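Opinion Local Housing Letters Archive

Opinion > Housing > Columns

16/04/2020
By Joelle Aoun

Stop painting everything dark

My building in Dornport has 100 apartments, and last year the hallways were repainted. The walls had been a tired cream. They are now a gray so deep that the man who delivers my groceries uses his phone to read the door numbers. The doors are black. The stair rail is black. The notice about the new paint was printed in white on charcoal, and I had to take it to the window to read it.

I think this is a mistake, and I think it is being made in a lot of buildings by people who do not have to live with it.

Dark interiors have been in fashion for several years. I understand the appeal. A dark wall in a large room with tall windows can look very good, and a black door in a white hallway is handsome. I have a friend, Lama Dabbas, who painted her dining room nearly black and uses it only in the evening with the lamps on. It suits her. She chose it, she paid for it, and if she gets tired of it she can buy two cans of primer.

A shared hallway is a different matter. People use it at six in the morning and at midnight. They carry laundry, strollers and bags of salt for the steps. Some of them are 80 years old. Most of them were never asked.

The usual defense is that dark paint hides dirt. It hides some dirt. It does nothing for dust, which is pale, or for the scrapes that moving furniture leaves, which show up as light lines on anything black. Our hallway looked worn again by the end of May. The cream had scuffs too, but you could wipe it, and a touch-up did not leave a shiny patch the size of a dinner plate.

The second defense is that the answer is better lighting. Zaid Yammine, who manages our building for a company called Kassab, told me this when I complained. He is a polite man and he came to look. His proposal was to put in stronger fixtures at a cost of $2,000 per floor. I asked whether that had been in the budget when the color was picked. It had not. So we saved nothing on paint and now we are being asked to pay for light that the old walls gave back for free.

Any painter knows that dark surfaces swallow light. They also swallow edges. When the wall, the door and the trim are all close to the same shade, the eye has little to work with, and panels and corners have to be picked out from the thin bright line along a molding.
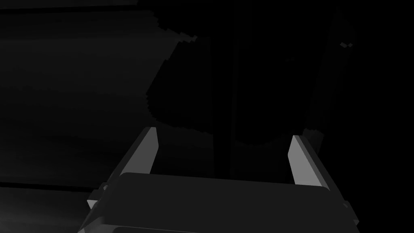
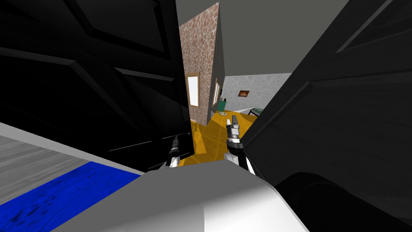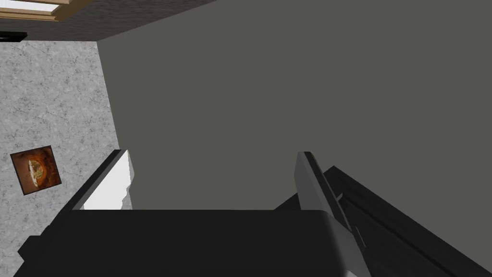
What the elderly neighbors say

I asked the people on my floor. Dalal Hourani has lived there the longest and has poor sight in one eye. She has stopped going to the trash room after supper. She told me she can find her own door because she tied a yellow ribbon on the knob, and that she was then sent a letter asking her to remove the ribbon. She has not removed it.

Qusai Obeidat, two doors down, likes the new color and said so plainly. He thinks the old hallway looked like a clinic. He is 34 and sees well, and I do not hold his taste against him. But when I asked if he would mind a light wall with a dark door, he said that would be fine, maybe better. I suspect many people who say they like dark hallways like the contrast they have seen in magazines. Ours has very little contrast left in it.

People with weak eyesight need a difference in tone between the floor and the wall, and between the wall and the door. A step should have an edge you can see. None of this requires an ugly building. My aunt's place has pale walls, dark blue doors and a strip of brass on every stair, and it is the nicest entry I know.

What should be done

I would like three things, and none of them is hard. Before a shared space is painted, the people who use it should be shown a test patch on the wall itself, left up for a week, so that they see it by day and by night. A paint chip held under an office lamp tells you almost nothing. The price of any extra lighting should be added to the price of the paint before the choice is made. And at least one large surface in any hallway, the wall or the ceiling, should be light.

Our residents' meeting was supposed to take this up in the spring. It has been put off, like every other meeting, and I do not know when we will all be in one room again. In the meantime we are home all day and walking those hallways more than we ever did. I have written to Kassab to ask for a patch of plain off-white by the elevator on the fourth floor, at my expense if necessary. I am waiting for the reply.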